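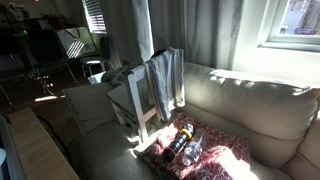
Slide 1. Sofa set, strong sunlight. Chair, towel, blanket, red cloth, torch, water bottle.

Speaker notes: Collecting household examples for Druton
Koen Verstraete, 13/12/2021
Slot is short, leave time for questions. Slide 1 stays up while people sit down.

Opening
Say hello, say who I am, thank Jenari for the room. I run the collection side of Druton. The people who train the model are at Hurninora and they will speak after lunch, so send the hard questions about training to them. My part is what goes in: who sets up the room, what gets put where, and what we keep.

Point at slide 1. Ask the room what they would pick up first. Most people say the bottle. Then ask how they would describe the thing under it to a machine that has never seen cloth. Wait for a few answers before moving on.

Why a living room
We started in May with a bare table and plain blocks. The examples were tidy and the model learned them quickly. Then we tried it on a sofa and it did badly. It had never met a soft surface, and it had never met a shadow with a hard edge. So we moved the whole collection into furnished rooms.

Stay on slide 1 for this. The torch and the bottle lie on a crumpled cloth, in full sun. The same red reads bright on top of a fold and nearly maroon in the crease. An early version of our labelling tool split a cloth like this into several objects. The bottle is clear plastic, so what you mostly get is glare and whatever is behind it. The white chair throws thin shadows across the seat, and the model used to take that sort of line for an edge.

Mention the blinds at the back as well. They put stripes on the panel against the wall. Someone always asks why we don't close them. We do, for one part of the sessions. The rest we run with the light as it comes.

How a session runs
Keep this part quick, there is a handout.

One person sets out the objects from a printed card. The card says which objects and which surface, but it leaves the exact placing to the person. We tried giving exact positions and every layout looked the same after a week.

A second person does the task with the arm, by remote control. Tasks are short: move the bottle off the cloth, fold the towel over the chair back, put the torch on the table. Each attempt is one example. We stop after eight attempts and change the layout, even if they went well.

Failed attempts stay in, with a tag. If the bottle rolls off the sofa we keep it. We only throw out an attempt if the recording itself is broken.

Numbers
Read these out slowly, people like to write them down.

705 attempts recorded in the furnished rooms so far. 307 of them involve cloth of some kind, and those took the most time to label. Seven different rooms. I would like more rooms before I ask for more attempts. If anyone pushes on this, say that the last batch from a room we already had made very little difference to the test scores, and the first batch from a new room made a clear one.

What went wrong
Be open about these.

Labels. Two people would call the same thing a blanket and a throw. Farooqui (the labelling firm, explain this, some people think it's a person) gave us a fixed word list and we went back over everything from before it. That was dull work and it should have been done in May.

Light. We did not write down the time of day for the early sessions. Now it goes on the card, along with which curtains were open.

Habit. The person setting out objects gets into a routine and puts the small things at the front. We swap people over halfway through a session. It helps a bit — I wouldn't claim more than that.

Cables. Tape them down before you start. We have lost recordings to a foot catching a lead.

If there is time
Talk about the towel. Striped cloth hanging in loose folds is still our worst case. The stripes bend with the folds and the model loses track of which part is in front. We are trying plain towels first and then striped ones, and I have no result to show yet.

Questions I expect
Why not make the pictures on a computer? We use some of those too, Hurninora will cover it.
Can we have the data? The cards and the word list yes, today. The recordings after the agreement is signed, contact me.
How long does one room take? Two days with setting up, if the arm behaves.

Leave the handouts by the door. Take the adaptor back with me this time.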